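Rules we keep at the bench

I have been meaning to write these down since February, when Niamh Quinlan asked me what our bench rules were and I gave her a different list from the one Fergal Gilmartin had given her an hour earlier. She was polite about it. She was also right that two people who share a robot arm should be able to say the same things about how it is used.

So what follows is our list, as of 31/03/2018. It covers small tabletop work only: one arm, a gripper, light objects, loose material in small amounts. If you run anything that can lift more than a bag of sugar, your list should be longer than mine and somebody qualified should have signed it. I left Horgan two years ago, where the safety file for one cell took up a whole shelf, and I don't miss carrying it, but I did learn from it.

1. Clear the table down to what the task uses

If the task needs a bowl and one other thing, then a bowl and one other thing is what goes on the table. Pens, tape, mugs, the hex key you are about to want again – all of it goes on the cart behind you. We had a bad habit of leaving tools along the back edge on the theory that the arm never went there. Then Fergal changed a home position and the arm went there.

A clear table also makes it much easier to see when something has moved. On white, a few stray crumbs stand out at once.

The surface itself counts too. Ours has small steps along the back where things meet the wall. Mark down any step or gap in your notes, and keep the working area well forward of it. We keep the objects on the open part of the table with space between them, enough for the gripper to come down beside one without touching the other.

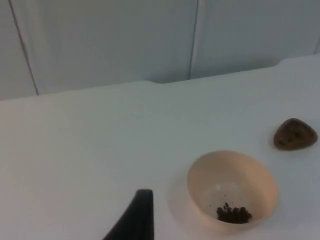
2. Look through the wrist camera before you trust it

People check the camera is on. They don't always check what it shows. Before the first run of a session, and again after any change to the gripper, one of us opens the wrist view at full size and looks at it for a while. Can you tell what the objects are? Are the edges sharp at the distance where the fingers close?

A view can be live, updating at the right rate, with no errors in the log, and still be useless for the job. A finger close to the lens can fill one side of the view and everything beyond it can be a gray smudge. The software will happily save all of that. Our rule is that if a person can't name the object from the view, we don't count the view as evidence of anything.

Úna Foley, who used to share the bench with us, wanted a score for this, with a threshold. We tried it for a couple of weeks. It passed views I would have thrown out and failed some that were fine, so we went back to looking. I would be glad to hear from anyone who has a number that works.

When a view fails the check, write down that it failed and keep the recording with the rest. Do not delete it. I deleted a batch once and then could not answer a simple question from Dorothy Ellwood about how many we had thrown away.

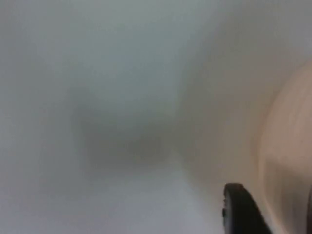 3. Keep one camera that does not move

The wrist view tells you about the last few inches. It tells you very little about the arm. For that you want a camera off to the side, fixed to something that isn't the robot and isn't the table the robot can bump. Tighten it, then put tape on the joint and draw a line across the tape, so you can see at a glance if it has turned.

From the side you can check three things that the wrist camera tends to miss. The first is where both fingers are in relation to the rim of whatever you are working over. With one finger inside a bowl and the other outside, a small error in height is the difference between a grip and a chipped bowl. The second is the cable. Any loop that hangs out from the wrist needs room at every pose in the program, including the ugly ones in between. Run the whole path slowly with a hand on the stop before you run it at speed, and watch the cable instead of the gripper. The third is simply whether the area is clear of people.

Our speed for a first run of a new path is 30 percent, and it stays there for 2 full passes with no changes. Change anything and the count goes back to zero. Fergal thinks this is too cautious. He does it anyway, which is the point of having it written down.
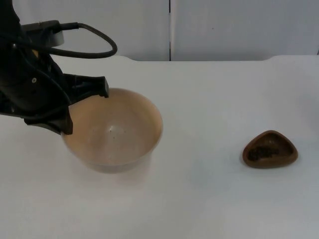 4. Log the start, the end, and where the loose stuff is

With solid parts you can mostly say "done" or "not done." With granules you can't. Some end up in the dish, a few specks stay in the bowl, and one person's success is another person's mess. Last year we went back over 62 runs that had been marked as finished, and in 19 of them Fergal and I did not agree on the result. Same recordings, same written task.

The fix was dull. We wrote a sentence for each task saying what counts, including what may be left behind, and we put it in the log header where you can't avoid reading it. We also record a still from the same pose at the start and at the end. If you only keep the one at the end, you are trusting your memory about how full the bowl was.

Name containers by what they look like and keep the names. "Bowl" and "brown dish" are fine. "Container A" is how we got two months of notes in which A meant both.
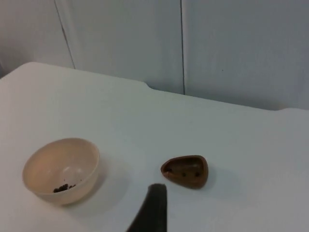

Wrist view with the bowl on the left and the brown dish on the right.

5. Anyone can stop it

No reason needed, and no asking afterward in that tone of voice. Whoever is nearest the stop button when it starts to look wrong should press it. Restarting is the job of the person who wrote the program, after they have walked around to the front and looked at the table with their own eyes.

Verena Fankhauser read a draft of this and said I should add something about software versions. Fair enough: write the version in the log header too, every session, even when you are sure it hasn't changed.

I have left out anything to do with force limits, as we are still arguing about ours. If you have a bench list of your own, send it to me or leave it in the comments. I would like to steal from it.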